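Amgate Equipment Reuse Program
Workshop guide: Inspecting and reseating a processor in a donated server or workstation

Prepared by Ratih Liew, Workshop Coordinator

Purpose

This guide sets out the procedure for checking the processor socket and memory slots of a used motherboard while the board remains in its chassis. It applies to all machines received through the Grisotby depot and should be read together with the intake form supplied with each unit.

Before you begin

Shut the machine down, switch it off at the wall and remove the power cord. Hold the power button in for 30 seconds. Lay the chassis flat on the anti-static mat, remove the cover and fasten your wrist strap to bare metal on the case. Participants without a wrist strap must not proceed past this point.

You will need a Phillips screwdriver, lint-free cloths, isopropyl alcohol of at least 90 per cent, thermal compound and a labelled tray for screws. The workshop stocks Braltine compound in the grey cabinet. Where a heat sink is fitted, run the machine for a few minutes before shutdown to soften old compound, then loosen the heat sink screws a little at a time in a diagonal pattern. Lift the heat sink straight up and set it aside with its base facing upwards.

Locating the parts

Boards vary in layout, and the chassis may be turned in either direction on the bench. Find the processor first, then the memory slots, and note which slots are occupied before anything is removed.

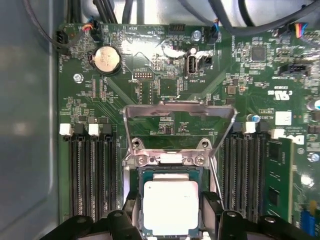
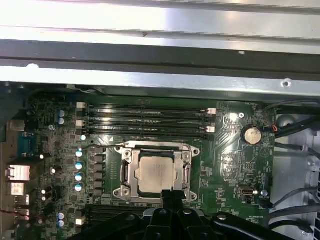
Processor and socket, with black memory slots and white retention latches. The load plate is raised in the first photograph.

Opening the socket

1. Wipe the heat spreader with a cloth dampened with alcohol until no compound remains. Work from the outside towards the centre.

2. Press the lever down and slightly away from the socket to free it from its catch, then let it rise under control.

3. Raise the load plate by its edge. Do not touch the contacts beneath the processor.

4. Record the alignment mark on the processor and the matching mark on the socket. Lift the processor vertically by its sides and place it in a clamshell tray.

5. Examine the socket under the bench magnifier at an angle of 25 degrees or so to the light. Bent or discoloured contacts are to be entered on the intake form, and the board passed to the supervisor – no attempt should be made to straighten them at this station.

Checking the memory slots

Open the retention latches and remove any modules, holding them by their edges. Look along each slot for dust or damaged contacts. Loose dust may be cleared with short bursts of dry air.

Reassembly

Lower the processor into the socket without pressure, close the load plate and secure the lever. Refit modules to their original slots until the latches engage. Apply fresh compound and replace the heat sink, tightening its screws diagonally. Sign section 6 of the intake form and return the unit to the testing shelf.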